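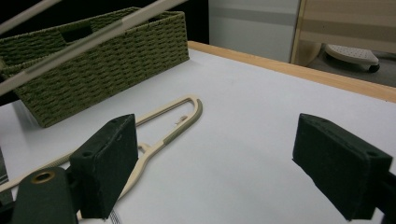
Clothes hanger on a white tabletop.

Pikgate Writers' Forum > Publishing > Print and Distribution
Topic: Proof copies and the 1,000-copy minimum

Posted by wlong_editorial, 15 February 2025

Members are asked to comment on the following matter before the press agreement is renewed. Under the present terms with Kimerero, any member title going to offset printing must be ordered in a run of at least 1,000 copies, and the author receives one bound proof. Corrections after the proof is signed are charged to the author.

The press has offered a second arrangement. Authors could order a shorter run of 549 copies, at a higher price per copy, with two proofs included. The forum may adopt one arrangement only. Please state your preference and your grounds for it.

Weidong Long
Editorial Coordinator

Posted by Illatside

I support the shorter run. My last novel was printed in October under the present terms, and a large part of the order remains in storage. A first-time author should not be required to purchase stock that cannot reasonably be sold.

The second proof is also of value. In my own case the running heads in chapter 7 carried the title of chapter 6. I found this after signing.

Posted by margin_notes

I must respectfully disagree with the previous member. The price per copy under the shorter run would leave no room for the usual bookstore discount. Authors who sell through stores would lose money on every sale. Those who wish to print fewer copies already have print on demand available to them and do not need this agreement at all.
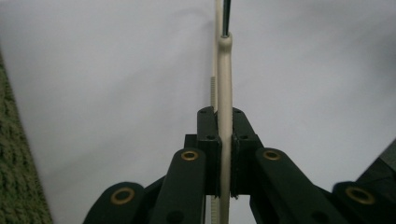
With regard to proofs, the responsibility for checking running heads rests with the author. One proof is sufficient if it is read with care and by more than one person.

Posted by Illatside

Print on demand does not offer sewn binding, and that is the reason many of us use Kimerero. I accept the point about the discount. I do not accept that one proof is sufficient. When a correction has been made, the author should be permitted to see it on paper before the run begins.

Posted by Perić

May I ask whether cover changes are treated as corrections under either arrangement? My cover designer works separately from the typesetter, and the spine width is not final until the page count is settled.

Posted by wlong_editorial

In reply to Perić: a change in spine width caused by the page count is not charged. Any other change to the cover is charged under both arrangements.

In reply to margin_notes: the press has confirmed that the lower price per copy begins at 1,000 and falls again at 3,000. It will not extend either rate to the shorter run. I will ask whether a second proof may be added to the present terms for a fee.

Posted by margin_notes

I would have no objection to an optional second proof, provided that the cost is not shared among members who decline it.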